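티켓 532
제목: 두꺼운 니트 소맷단을 집으면 Rilter가 "그립 없음"으로 기록함
제품: Skirura 핸드 그리퍼 / Rilter 기록 프로그램
요청자: Janka Dvořáček (Zelenák 객실 의류 관리팀)
담당: Bastian Bauerfeind (Provitz 기술지원)
상태: 해결됨

Janka Dvořáček, 오전 9:10
안녕하세요! 저희 팀은 11월부터 장기 투숙 객실의 옷 정리를 Skirura에 가르치고 있습니다. 침대 위에 옷을 펼쳐 놓고, 핸드 그리퍼를 양손에 하나씩 들고 평소 하던 순서대로 접습니다. 셔츠와 수건은 정말 잘 됩니다. 어제는 수건만 하다가 점심시간을 넘길 뻔했어요(다들 재미있어해서요!).

문제는 니트입니다. 소매 끝을 분명히 집었는데도 Rilter 화면에는 "그립 없음"이 뜨고, 그 회차는 저장할 때 회색으로 빠집니다. 지금까지 저장한 니트 회차 277개 가운데 회색이 꽤 섞여 있습니다. 얇은 면 티셔츠에서는 한 번도 못 봤고요. 그리퍼를 바꿔 들어도 같고, 프로그램을 껐다 켜도 같습니다. 소매 끝을 집는 동작은 그동안 저희가 손끝 감각으로만 알던 거라 꼭 제대로 남기고 싶어요. 도와주세요!

Bastian Bauerfeind, 오전 9:42
Janka 님, 설명이 아주 분명해서 반갑게 읽었습니다. 면에서는 안 나고 두꺼운 니트에서만 난다면 모터나 배터리보다는 닫힘 판정 쪽을 먼저 의심합니다. Rilter는 집게가 어느 폭 아래로 닫혀야 "그립"으로 적는데, 공장 초기값은 얇은 천에 맞춰져 있습니다. 소맷단처럼 여러 겹으로 뭉치는 부분은 그 폭까지 닫히지 않을 수 있습니다.

확인 부탁드릴 것은 두 가지입니다. 설정 > 그리퍼 > 닫힘 기준에 지금 들어 있는 값과, 소매 끝을 집을 때 옷감이 패드 사이에 어떤 모양으로 들어가는지입니다.

Janka Dvořáček, 오전 10:25
닫힘 기준 값은 580입니다. 아무도 건드린 적 없는 초기값이에요. 소매는 늘 하던 대로 손목 부분 끝을 잡습니다. 빨간 스웨터로 다시 해 봤는데, 파란 패드 사이에 소맷단이 물리면서 위쪽으로 두툼한 매듭처럼 뭉칩니다. 그 아래는 눌려서 좁은 기둥처럼 되고요. 저희는 이렇게 잡는 게 맞는지도 궁금합니다. 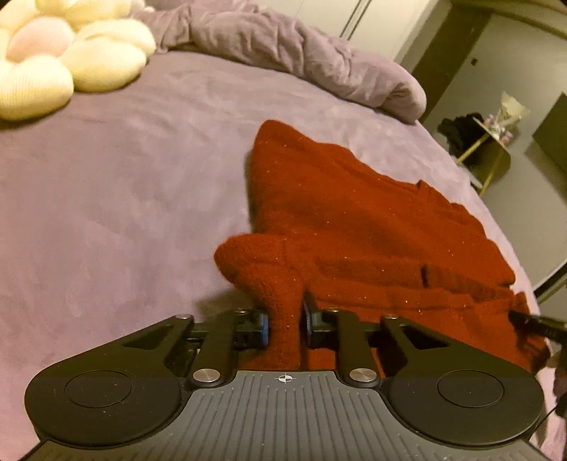
1단계. 닫힘 기준 다시 맞추기

Bastian Bauerfeind, 오전 10:51
네, 그렇게 잡으시면 됩니다. 잡는 법은 고치지 마세요. 여러분이 오래 해 온 방식이 Skirura가 배워야 할 내용이고, 설정이 거기에 맞춰야 합니다!

순서는 이렇습니다.

1. Rilter에서 새 옷감 프로필을 만들고 이름을 "니트-두꺼움"으로 적습니다.
2. 그리퍼를 완전히 벌린 상태에서 "열림 저장"을 누릅니다.
3. 가장 두꺼운 소맷단을 평소 힘으로 물고 "닫힘 저장"을 누릅니다. 일부러 세게 쥐지 마세요.
4. 다른 쪽 그리퍼도 똑같이 합니다. 왼쪽 값을 오른쪽에 복사하면 안 됩니다.
5. 시험 회차를 찍고 그립 표시줄을 확인합니다.

Janka Dvořáček, 오전 11:37
됩니다! 소매를 집자마자 표시줄이 초록색으로 바뀌어서 다 같이 박수를 쳤습니다. Rozália Urban 님이 오전 내내 같은 소매를 접었는데 그 보람이 있네요. Rozália 님은 손목 때문에 작년부터 무거운 니트를 피해 왔는데, 그리퍼를 들고 천천히 시범을 보이는 건 괜찮다고 합니다. 이제 니트는 Rozália 님이 가르치고, 저는 옆에서 회차를 확인하는 식으로 일을 나누었어요. 신입 교육 때보다 말을 더 많이 하게 됩니다. "왜 거기서 한 번 멈춰요?" 같은 걸 서로 처음 물어봤거든요.

그런데 작은 문제가 하나 남았습니다. 천을 물지 않았는데도 가끔 그립으로 뜹니다. 두 집게 사이가 이렇게 벌어져 있으면 당연히 "열림"이어야 하잖아요? 그리고 니트에서 나온 옅은 색 보풀이 천 위에 흩어져 있는데, 센서에 영향을 주는지도 알려 주세요. 그리퍼 몸통에도 작은 먼지가 보입니다.
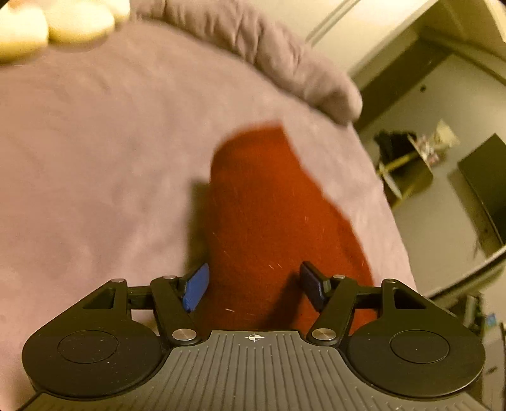
접기를 Skirura가 맡기 시작하면 저희 근무표도 바뀌나요?

Zelenák 운영팀의 Eduardo Marquez 님이 확인해 준 내용으로는 이번 겨울 근무표는 그대로 갑니다. 시범 시간은 근무 시간에 포함되고, 접기에서 줄어드는 시간은 우선 얼룩 확인과 단추 수선에 쓰기로 했습니다. 그다음 배정은 봄에 팀과 함께 정한다고 합니다.

2단계. 빈손인데 그립으로 뜨는 경우

Bastian Bauerfeind, 오후 1:15
보풀은 천 위에 있는 정도로는 판정에 영향을 주지 않습니다. 판정은 집게 폭만 보고 하니까요. 다만 패드 안쪽에 실이 끼면 미끄러질 수 있으니 마른 천으로 닦아 주세요. 물티슈나 알코올은 쓰지 마시고요.

빈손 오판정은 보내 주신 로그에서 찾았습니다! 왼쪽 그리퍼의 "열림 저장"이 덜 벌어진 상태로 들어가 있었습니다. 그래서 조금만 오므려도 닫힌 것으로 봅니다. 프로필을 지우지 말고 "열림 저장"만 다시 눌러 주세요. 손가락에서 힘을 완전히 뺀 뒤 2초 기다렸다가 누르시면 됩니다.

Janka Dvořáček, 오후 2:04
다시 저장했고 빈손 오판정이 사라졌습니다. 원인은 저였어요. 신이 나서 손가락을 다 놓기도 전에 버튼을 눌렀네요. 저희 점검표에 "힘 빼고 기다리기"를 적어 두었습니다.

이제 양손 회차로 넘어갑니다. 몸판을 접을 때 한 손으로 누르고 다른 손으로 모서리를 당기는 동작이 있는데, 이럴 때 어느 그리퍼를 먼저 기록해야 하는지 궁금합니다.

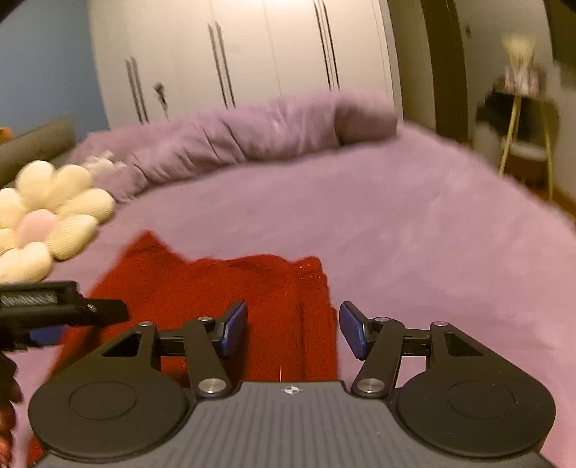 양손 회차에서는 순서를 정하지 않아도 됩니다. Rilter는 양쪽을 같은 시각 기준으로 함께 적고, Skirura는 어느 손이 먼저 움직였는지를 거기서 읽습니다. 그래서 누르는 손이 가만히 있어도 절대 내려놓지 마세요. 가만히 있는 것도 배울 내용입니다. 시작 위치만 조금 살펴봐 주세요. 지금 앞쪽 그리퍼는 왼쪽 손끝만 빨간 천 위에 있고 오른쪽 손끝은 천의 오른쪽 가장자리를 막 벗어나 시트 위에 있습니다. 가장자리를 물려는 자세라면 이대로 좋고, 윗면을 집으려는 거라면 왼쪽으로 조금 옮겨서 시작하시면 됩니다. 왼쪽에서 들어온 다른 그리퍼와 부딪히지 않을 만큼만요. (Bastian, 오후 2:38)

Janka Dvořáček, 오후 3:20
가장자리를 무는 자세 맞습니다! 저희는 옷이 들뜨지 않게 옆선부터 잡거든요. 그대로 진행했고 새 양손 회차도 전부 저장되었습니다.

회색으로 빠진 예전 니트 회차는 버려야 할까요? Rozália 님이 공들인 회차가 많아서 아깝습니다.

Bastian Bauerfeind, 오후 3:46
버리지 마세요! 집게 폭의 원래 값은 회색 회차에도 남아 있습니다. 회차 목록에서 회색만 고른 다음 "프로필 다시 적용"을 누르고 "니트-두꺼움"을 선택하세요. 그립 표시가 새 기준으로 다시 계산됩니다. 처리하는 동안 노트북이 절전으로 들어가지 않게 전원을 연결해 두시고요.

적용 후에도 회색인 회차는 재생해 보고, 실제로 소매를 놓친 회차라면 메모에 "놓침"이라고 적어 따로 보관해 주세요. 놓쳤다가 다시 잡는 모습도 나중에 쓸모가 있습니다.

Janka Dvořáček, 오후 4:55
거의 다 살아났습니다! 끝까지 회색인 것들은 재생해 보니 진짜로 놓친 회차였고, 말씀대로 메모를 달았습니다. Rozália 님이 자기가 놓치는 모습을 보고 한참 웃다가, 소매를 집기 전에 한 번 털어 주면 덜 놓친다는 걸 알아냈어요. 내일 아침조에도 알려 주려고요.

한 가지 요청을 덧붙입니다. 옷감 프로필 이름을 회차 화면에 크게 띄워 주실 수 있을까요? 셔츠로 넘어갈 때 니트 프로필을 그대로 두고 시작할 뻔했습니다.

Bastian Bauerfeind, 오후 5:08
좋은 의견입니다. 개발팀에 기능 요청으로 넘겼고 이 티켓과 연결해 두었습니다. 그때까지는 옷 종류가 바뀔 때마다 화면 왼쪽 위의 프로필 메뉴를 한 번 열어 확인해 주세요.

처리 내용
원인: 닫힘 기준이 초기값 580으로 되어 있어 두꺼운 소맷단을 그립으로 인식하지 못함. 이후 왼쪽 그리퍼의 열림 값이 잘못 저장됨.
조치: 옷감 프로필 신규 작성, 양쪽 그리퍼 개별 저장, 왼쪽 열림 값 재저장, 회색 회차에 프로필 재적용.
남은 일: 프로필 이름 표시 기능 요청. Zelenák 아침조 안내는 Janka 님이 진행.

Lena Kwiatkowski (Provitz 지원팀), 오후 5:30
확인하고 티켓을 닫습니다. 소매 털기 팁은 니트 안내서 다음 판에 넣고 싶은데, Rozália 님 이름을 함께 적어도 되는지 여쭤봐 주세요!

Janka Dvořáček, 오후 5:41
옆에 계셔서 바로 여쭤봤어요. 좋다고 하십니다. 성에 있는 á 말고 이름의 á를 꼭 살려 달라고… 아, 성에는 없네요. Rozália, á 하나입니다!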